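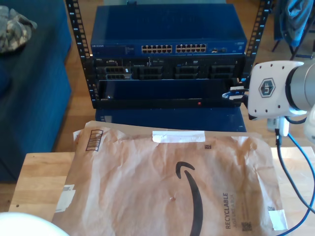
Cable plugging policy lets go too early – more demos or better demos?
Posted by Fekete

We're teaching an arm to handle network cables at a small rack. I have 14 hours of teleop examples from one room, with a mailer on the table in most of them. The policy brings the connector up to the rack fine, then opens the fingers before it's seated. Should I keep recording or fix what I have?

Hatulix
More data. We had the same thing and it went away after another month.

Grernach
Look at the ends of your episodes first. If your operators stop recording the moment they release, the model sees very few frames of pushing and holding. We asked ours to press, wait, then let go and back off, and kept recording until the arm was clear. Also throw out the demos with more than 5 retries. I'd move the table and the mailer every 8 episodes too – otherwise it learns the table.

Vulik
Does your wrist view show the plug at all? Ours didn't. We had 4 operators and they were all watching the rack directly, so the model never got what they saw.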